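Allthorpe Kitchen – Island and Worktop

Photo gallery. Text by Subira Kirui. Posted September 7, 2018

The Allthorpe job replaced a fixed peninsula with a freestanding island. The drawer units are from the Gisler range, order no. 3746, and the top was cut by Roltel to our template. Work began in January with the floor, which was out of level toward the window wall and had to be corrected before any base unit went in. The island stands on adjustable feet behind a recessed plinth. Overall length is 2000 mm. Power comes up through the floor on its own circuit.

The client asked for a high-gloss top after seeing one at the Julladance showroom. We supplied a matte sample as well and left both on site for nine days.

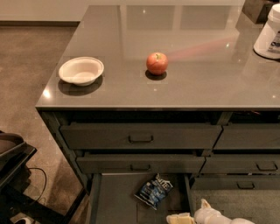 Gloss finishes need more thought about lighting than matte ones. Any ceiling fitting over the island will show in the surface, so its position should be settled along with the layout of the top. On this gray the ceiling lights read as small bright specks, and even an apple throws a streak of pinkish red across the surface behind it. The edge is thin and crisp, as drawn. Drawer fronts are dark slate gray with small rectangular pulls centered on the left-hand drawers. Runners can be adjusted for height and side play from inside the box – a cross-head screwdriver is enough.

Care: warm water, a drop of dish soap, soft cloth, then a dry cloth in straight passes. No scouring pads. Cutting boards should have rubber feet.

Drawings for the island are filed under job 3266. Fitting notes for the tall units are on a separate page.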